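Lorix Releases Kuren 2, a Two-Arm Planning Layer for Soft Items

GRALLODPORT, 13/02/2021 – Lorix today released version 2 of Kuren, its motion planning and control software for two-arm manipulators. The release adds a shared grasp planner for items that bend or sag when lifted, such as footwear, bags and folded cloth.

Earlier versions planned each arm on its own and checked for collisions afterward. Kuren 2 treats both arms and the held item as one problem. The planner picks a first grasp, estimates how the item will hang from it, and then searches for an approach for the second gripper that stays clear of the first arm and its cables. If the estimate changes during the lift, the second approach is planned again while the first arm holds position.

"The old planner assumed the item kept its shape once it was off the floor," said Ashwin Namboodiri, lead engineer for planning at Lorix. "With a slipper that assumption fails early. We now carry the shape error through to the second grasp and let the controller slow down when the error is large."

Tests in January covered 324 item models and about 3,000 planned lifts. Of these, 2,000 were used to tune the replanning threshold, and the remainder were kept for regression checks. The test logs will be included in the developer package.

Other changes include a new format for gripper geometry files, a log viewer that plots both arms on one time axis, and a fix for a timing fault that could delay the stop command on the second arm. Geometry files from version 1 must be converted with the supplied command-line tool.

One arm holds a soft pink shoe by its upper edge, just off the floor, with the second gripper beside the lower edge.
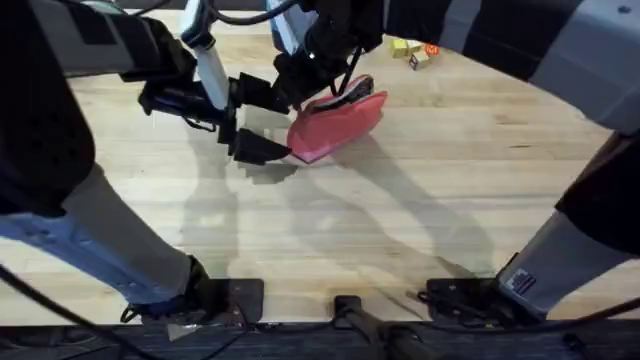 Availability

Kuren 2 is available to current license holders as a download. The perception module, Seyoum, is sold separately and must be updated before Kuren 2 is installed. Support for version 1 will continue until the next major release.

About Lorix

Lorix develops planning and control software for robot manipulators. The company is based in Grallodport.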